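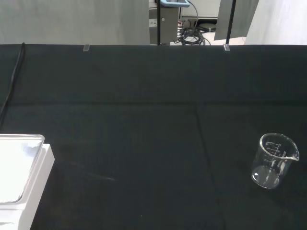
3.2 Task setup and recording

The weighing task was designed for the second half of the student project course. Each team had to program the arm to pick up a glass beaker, set it on the scale, wait for a stable reading, and put it back on the cloth. Sioned Gape wrote the first version of the task sheet in October, and the teams used it with small changes. Teams worked in the Koval software package, which most of them had already used in the Allstead robotics club.

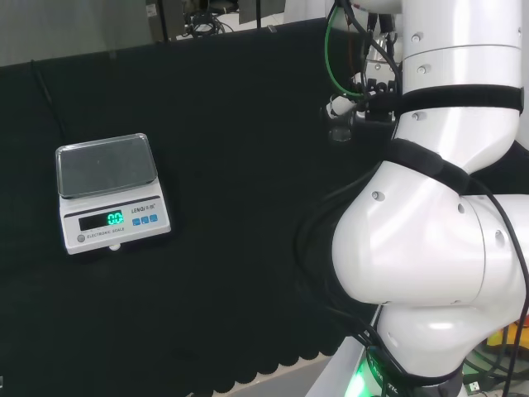

Every trial began with an empty platform and the display at zero. Start positions for the beaker were drawn from a list of 30 and were not shown to the team beforehand. A trial was stopped after 300 seconds if the beaker had not been returned.
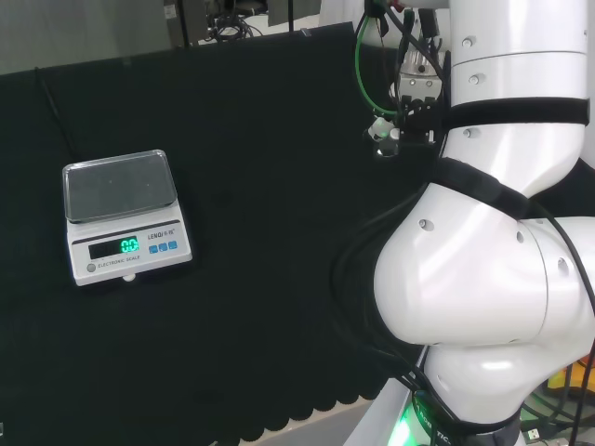
Figure 4. Scale and arm on the covered table, with the display reading 0.0.

The teams logged 3792 trials in total. We removed those with missing wrist video or an incomplete log, which left 2553 for the analysis in Section 4. Most of the removed trials came from the first two weeks, when teams often forgot to start the recorder.

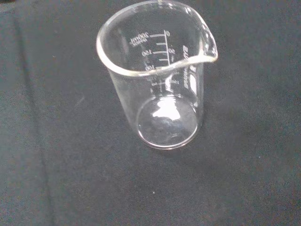 Clear glass was the hardest part of the task for the students. Three teams trained a detector on the rim alone - the Kovum team also added the spout as a cue for orientation - and the others fitted a full outline. Both methods are compared in Section 4.1.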